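Caught Delyth Pumphrey between two things, as ever. She runs the teaching bench at Trivside and has opinions on racks. Strong ones.

"People lay tubes down," she says. "Down on the bench, flat, then they roll. Rack or hand. Those are your choices."

How many does she get through in a term? "Ordered 83 in October. I've 70 left and some of those I don't trust." Chips round the rim mostly. She runs a fingertip round each one befor it goes back in, gloves on, 28 in a batch, then stops for tea.

The mat was Asuka Maruyama's idea. Green, white grid. Pumphrey wasn't keen.

"I said it's for dressmakers. Asuka said put the rack on the lines and you'll see when it's crooked. And you do. Drives me mad now."
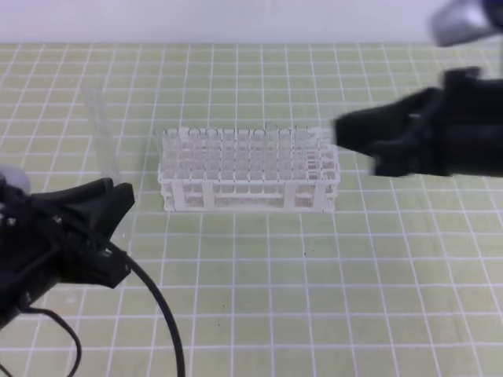
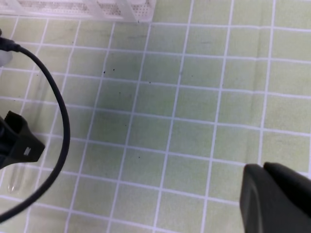
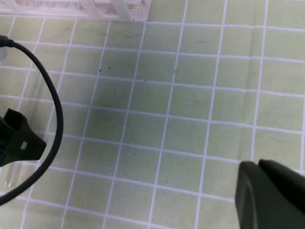 Rack on the green grid mat, all three.

Trivside, 4/9/26

Back to the mat. Does it get cleaned? "Wiped. Every evening, supposedly. It still picks up specks, you get smudges. Clear tubes on pale green, you want a clean surface or you can't see what you're looking at."

She'd like a darker one. Maruyama wouldn't. They've had that conversation 2 times and will have it again, she reckons.

And the white rack, the see-through look of it? "Light. Washes easy. I had wire ones before, they rust at the corners and leave a mark on evrything." She still keeps one in the cupboard for the big tubes, which don't fit anywhere else.

Any advice for someone setting up a bench? Long pause. Someone's at the door for her.

"Buy the second rack when you buy the first. They change the hole size on you."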